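3. Waiting as a social activity: what I found in the laundry rooms

I should say at the start that I never meant to write about laundry. My project in Gikavdale was about how new tenants get to know their neighbours, and I had picked the stairwells, the bike shed and the post boxes as my places to watch. All three were a bit of a washout. People in stairwells are on their way somewhere else, and nobody wants a chat with a parcel under one arm. By the second week of December I had plenty of nods and hardly any talk.

Then my own washing needed doing, and I sat down in the shared laundry room of the Prenville block with a book. I didn't read much of it! A woman asked me if I knew how long the dryers took, a man I'd never seen before answered for me, and the two of them were still going (damp flats, the price of school shoes, his knee) when I left. After that I moved most of my watching indoors. I ended up with 746 separate bits of talk in my notebooks, from 9 laundry rooms, and this section is about those.

What struck me first was how much the length of the wait mattered. A wash is long enough that people go home and come back. Drying is different, at least in Gikavdale, where tenants tend to stay put for it, partly out of worry that someone will pull their things out and leave them in a heap (a worry I heard again and again). So the drying end of the room is where the talk happens, beside machines that nobody can hurry along (Figure 1 shows a front-loading machine).
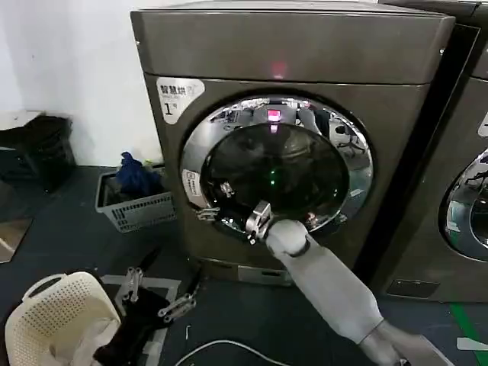 Figure 1. A front-loading machine with a round door and a numbered label.

The second thing was seating. Four of the rooms had chairs and the rest had a ledge or nothing at all, and my notes from the chair rooms are much fatter. I don't want to make too much of this — the chair rooms were also the warmer ones, and I was more comfortable in them myself, so I may simply have stayed longer and listened better. My colleagues at Sudent, who looked at a similar block in Bragança, thought warmth mattered more than chairs. I still lean towards chairs.

As for what people said, very little of it was about washing once the first minute was over. Seven topics came up often enough for me to code them, and the top one by a long way was repairs: whose tap, whose boiler, who to ring and what to say to them. New tenants did most of the asking and got a lot of useful answers. Quite a few heard about the spare-key arrangement this way, well before the letter about it came round. I come back to the spare keys in Section 4, as they caused more arguments than anything else in the study.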